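NFC tags on storage bins: phone reads some of them and ignores the rest

Dilruba Gamage
May 17, 2023

I'm trying to label the bins and shelves in my garage so I can tap my phone on one and see a list of what's inside. I bought a pack of blank NFC stickers and wrote them with an app called Wendico, which saves a web link to each sticker. The link opens a page in my notes account. I did 8 bins as a test before going any further.

The ones on plastic bins work every time. The ones on the metal shelf uprights do nothing at all. The phone doesn't beep or show an error. I peeled one off the shelf, tried it in my hand, and it worked again, so the sticker isn't dead. I stuck it back on and it quit.

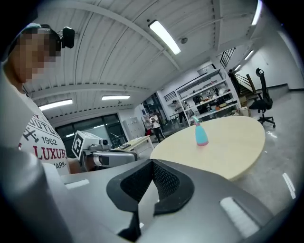 I also have a thick wallet-style case on the phone. I took the case off and it made no difference on the metal shelves. With the case on I have to press harder on the plastic bins, but they do read.

My phone is a few years old and runs Android. I have NFC turned on and the screen is unlocked when I try. Do I need a different app, a different phone or different stickers? I would prefer not to buy a phone over this. And if the stickers are the trouble, would printed barcodes do the same job? I have a black and white laser printer and plenty of label sheets.

One more thing. The app asks if I want to "lock" the tag after writing it. I have been saying no because I don't know what that does.

Miah_garage
It's the metal. An NFC sticker has no battery. It gets its power from the phone through a little coil antenna, and a metal surface right behind the coil kills the signal. Your app and phone are fine, or the plastic bins wouldn't work either.

You have a few choices. You can buy stickers sold as "on-metal" or "anti-metal." They have a thin layer of ferrite on the back that keeps the coil away from the steel. They cost more and are a bit thicker, so they catch on things. You can also put a spacer behind the stickers you already have. I used foam mounting tape, 2 layers, and my phone reads them most of the time. The third way is to hang a plastic tag from the shelf with a zip tie and put the sticker on that.

Also find out where the antenna is on your phone. On a lot of Android phones it's in the middle of the back, and on others it's up near the camera. Slide a working sticker slowly over the back until you find the place where it reads right away, and use that spot from then on.
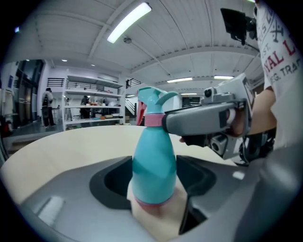 About locking: it makes the tag read-only for good. Once you lock it you can't change the link, and there is no undo. In a garage where only your family touches the bins, leave them unlocked. If you ever put tags somewhere public you would want them locked, or a stranger could point them at a different site. Some apps let you set a password instead, but not every sticker supports that.

Since your link goes to a notes page, you can change the list on the page as often as you like and never rewrite the sticker. That works the same for locked and unlocked ones. Just don't move or rename the page in a way that changes its address.

Zustach
just use QR codes. free and they work on metal

Wultance
I'd go with QR for the shelves too, but there are a few things to know first.

Make the code from the link itself and not through a site that gives you its own short link. Those are called dynamic codes. They send the scan through the company's server first, and if your trial ends or the company shuts down, every label you printed stops working. I lost 109 labels that way one November and had to print the whole batch again. A plain static code has the link stored in the pattern and doesn't expire.

Keep the link short if you can. A long address makes a denser pattern, which is harder to scan when the label is small. A QR code can hold more than 2000 characters on paper – you don't want to get anywhere near that on a sticker. Leave a white border on all four sides, and print one and scan it from where you normally stand before you print a full sheet.

Laser is good for this. Inkjet labels smear if they get damp. Put clear tape over them if you want, but glossy tape can throw glare under a bright light, so matte is better.

You can mix the two. Leave the NFC stickers on the plastic bins where they already work, and print QR labels for the metal. Both can open the same page. Write the name of the bin in marker next to either one, for the days your phone is in the house.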